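Can a robot pick up the small stuff off my floor yet?

Posted by Hằng Văn

Two kids, one hallway, and every Sunday I'm on my knees collecting little bits before the vacuum eats them. I already own a robot vacuum. It swallowed a marble in April and has sounded like a coffee grinder ever since. Is there anything I can buy that picks things up and puts them in a bin? Budget is 400 dollars, and my dignity is already spent.

Constanza Carrasco

For 400 you can get a very nice broom. Arms that can grab a sock off a rug do exist, but small parts are a different problem. I play with this in simulation in the evenings, and my test floor is nothing fancy: a few short bars, a long thin stick, a stubby little cylinder and one tiny round thing in dark blue. A toddler would clear it in a minute, then eat the blue one.

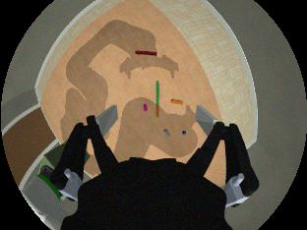
Thư Hồ wants to know why everybody starts with the grabbing, when the hard part at her house is deciding what's trash and what's somebody's treasure. Fair point. My setup has no opinion on that. I'd be happy with 90 good grabs out of 99, and I'm not there. Ask me again when your kids are in college.

Estíbaliz Requena

get the Skasteo, my cousin has one and loves it

Hằng Văn

Isn't the Skasteo a window cleaner?

Estíbaliz Requena

yes but it's really good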